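Badetcombe Hall: kitchen and stall check, with my comments
Checked 01/04/2018

I do this walk-round before every fundraiser, and people keep asking for my notes, so I've typed them up properly this time. Ticks and crosses first, my waffling after!

1. Way in and fire exits
OK. Both doors open freely and the ramp is clear. The Lavden Road door still sticks a bit at the bottom (it's the damp), but one good shove does it. Hall limit is 108 seated, and the sign is back up where people can read it.

2. Extinguishers and blanket
OK, with one grumble. Fire blanket is on its hook by the hatch. The foam extinguisher was propping open the store cupboard AGAIN. I've moved it back and put a wedge in the cupboard door instead.

3. Plugs and leads
Mostly OK. I look along the whole length of every lead, plug end included, and anything nicked or taped goes in the red crate. One extension reel went in there today. Small appliances want a bit of space round them and nothing draped close by, and any lead that isn't in use should be coiled up and put away before we open.
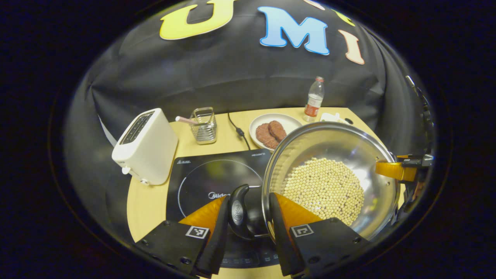

4. Fridge and hot food
Needs doing. Fridge was at 7 when I got there, and I want it at 5 or under. I've turned it down and will look again at teatime. Burgers get probed in the thickest part, every batch, and written on the sheet. We've allowed for up to 175 portions, so please don't run out of sheets!

5. Cleaning cupboard
OK. Hemix spray is on the top shelf, lid on, label facing out. Cloths: 25 blue, all clean.

6. First aid box
Needs doing. Plasters are low and the burn gel is out of date. I'll pick some up in Lavden on Tuesday.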